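Rugby Kit: Washing, Drying and Storing It at Home

These tips cover jerseys, shorts, socks, boots and mouthguards for one or two players in the house. They were worked out over a long season of Ruddock games, most of them played in mud.

Before the wash

Let thick mud dry completely. Hang the jersey over a railing outside, then knock the dirt off with a stiff brush. Wet mud spreads into the knit when you scrub it, and a lot of it ends up in the drain.

Turn socks the right way out before they go in the hamper. Check the shorts for tape, and peel it off the sleeves too. A strip of athletic tape that goes through a hot wash leaves a gray patch that is very hard to shift.

Grass stains need a soak. Use cold water, a scoop of oxygen powder and a plastic tub big enough to keep the sleeves under. Leave it overnight.
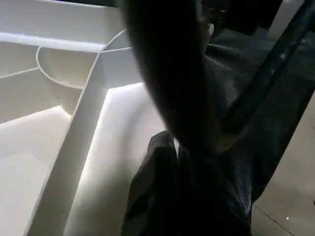

Mabli Watkins writes that she skips the powder on white collars and rubs in plain dish soap with an old toothbrush, then rinses before the soak. She has had the same two jerseys for six seasons and says the collars are still white.

Dish soap does work on collars. Rinse it out well, or the washer will fill with suds.

Washing

Wash jerseys inside out in cool water with a regular detergent. I use Warov liquid, half a cap. Skip fabric softener on anything stretchy. Printed numbers crack sooner in hot water, so keep the hot cycle for towels and cotton socks, and keep that load at up to 140 degrees.

Blood comes out with cold water and a little salt if you get to it the same evening. Once it has been through the dryer it usually stays.

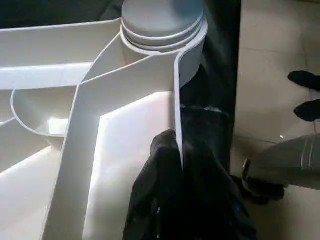

Do not run boots through the machine. I tried it once with an old pair of Stornettis and the soles started to lift at the toe. Pull the laces and insoles, brush the mud out from between the cleats, and wipe the uppers with a damp rag. Laces can go in with the socks, tied in a mesh bag.

Drying

Jerseys go on a wide hanger, away from the heater. Shoulder pads should lie flat on a rack and be turned over before bed. Stuff boots with newspaper and change the paper after an hour, then again in the morning - the first lot takes up most of the water. Stand them on their heels against a wall.

If a cleat is stuck, put a drop of light oil on the thread and leave it till the next day. Clean the thread before the new one goes in.
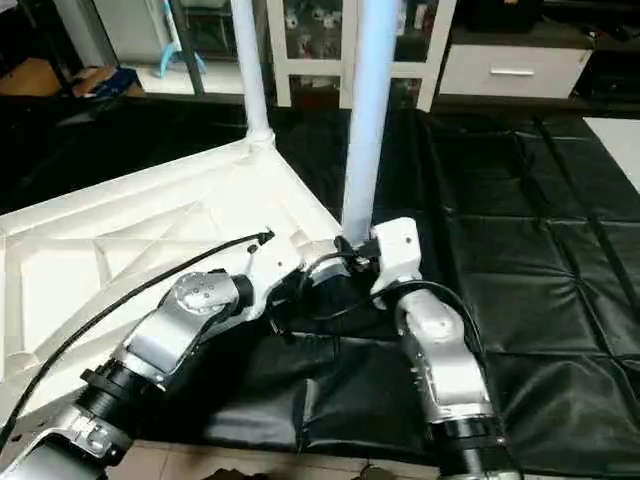 Mouthguards want cool water and a soft brush, no toothpaste. Let them air dry before the case is closed, and wash the case too. Throw out any guard with a split in it.

Storing

The bag is usually where the smell comes from. Ours is a Grovau with a boot pocket at one end, and it gets emptied at the back door after every game. Wipe the lining with half vinegar and half water, prop it open and leave it until dry. An open box of baking soda inside helps over the summer.

Put everything away clean in May. Fold jerseys with the numbers inside, keep spare cleats and the wrench together in a jar, and write the shoe size on the boot box so you can check it before the fall.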